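3.2 Sorting and laying out of worn denim

The garments came from the Merkham collection points, 2,163 items in all, delivered in sacks and tipped out on the sorting bench in no order. First pass was by garment type only. Trousers, skirts, jackets, shorts. Shorts made up 132 of the total, a small share, but they turned out the most awkward group to grade and so get a section of their own.

The trouble is the old grading sheet (the Pamia sheet, see section 2) was drawn up for long trousers. It asks for knee wear, hem wear and inner-leg wear. A pair of shorts has no knee and, if cut down from a longer pair, often no hem either. What is left is the seat, the waistband and the pockets, and the sheet gives one line to all three. Graders were filling the margins with notes. Some of these were useful, many could not be read afterwards.

We therefore set a fixed way of laying the garment before any grading is done. Flat on a plain white table, nothing else under it, spread by hand pressure until the cloth makes a rough rectangle. Not ironed. Ironing was tried in the first batch and dropped, it hid the creases we wanted to record and put a shine on the darker cloth. Legs are not folded over. Waist towards the grader, leg openings away. The lay is shown in Figure 2. 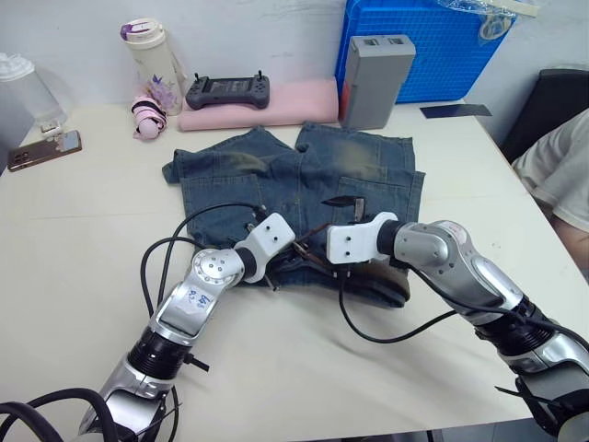 Figure 2. Denim shorts laid flat for grading, waist nearest the grader.

Fading was graded seperately from wear, which the Pamia sheet does not do. The two get mixed up easily. A pale patch on the seat may be rubbed or bleached by the sun and the cloth needs handling to tell which, thin and soft in the first case, often still quite stiff in the second. Colour helps a bit. Plain rubbing tends to go towards white, while old sun fade can pick up a yellow cast, and the band across the back of the pair in Figure 2 has that yellowish-green tone, with lighter streaks near it. We scored fade on a scale from nought to four, by eye, against a strip of reference cloth kept in a drawer between sessions. Serra used a light meter for the same job, but on much larger and flatter pieces, and we did not find the reading steady on anything with seams in it.

Pockets next. Back pockets were scored one at a time, left then right, for stitching, corner strain and the mark left by whatever had been carried. Where a pocket had come off, the darker shape underneath was noted but not scored. Coin pockets were ignored.

The waistband took longest. Belts, linings and sewn-in tape all sit in the same place, and graders in the first batch disagreed on what counted as part of the garment. Mirko Parisi regraded that batch and proposed the rule we kept: if it comes away without unpicking, it is taken off and bagged; if it does not, it is scored as waistband. Brown trim was the usual source of argument, as it can pass for a belt when folded under and only shows itself once the band is turned out. The turn-out is done last so that it does not disturb the lay.

Each grader had a limit of 300 seconds a garment. Raised to 600 for anything with repairs - patches, darning, replaced buttons - as these have to be looked at from the inside as well. Times over the limit were logged and the garment put back for a second grader the same afternoon. The Gomex scores in section 4 use the second grade wherever their are two.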